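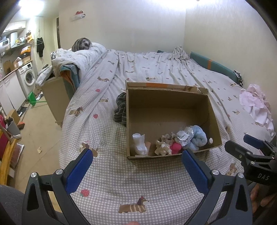
*Box on the bed, gripper open.*

**ngan_trinh** — 5/30/20
Recording box demos with the hand-held gripper. I have 59 takes of soft items so far. Training on them gives a policy that reaches fine and then closes too early. Is this a data problem or should I switch to teleop?

**khoa.h**
Data, I'd guess. How long do you hold the fingers open before you close? Mine did the same in March until I slowed the last bit of the approach.

**nerys_w**
I'd go the other way. Teleop the real arm. With a hand-held tool you move in ways the arm can't follow, and you only find out at playback.

**khoa.h**
For a rigid part in a fixture, sure. For cloth and plush I get worse demos by remote, and each one takes me twice as long.

**ngan_trinh**
I don't hold at all, I close as I arrive. The hair tie is the worst item.

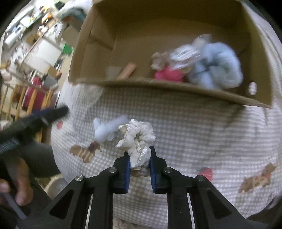

*White scrunchie with the beaded trim, held between the pads.*

**bao_dinh**
On things like that I come in low and pinch the lower part. If you grab the top on some takes and the bottom on others, the policy averages the two. Pick one and redo the set.

**nerys_w**
Agree on being consistent. Still think 100 mixed demos by hand are worth less than 57 clean ones from the arm.

**khoa.h**
Not my numbers, but OK.

**ngan_trinh**
I'll redo the scrunchie with a low pinch and a short pause before closing — same box, same bed. If it still closes early I'll book the arm at Plirnell and try it Nerys's way.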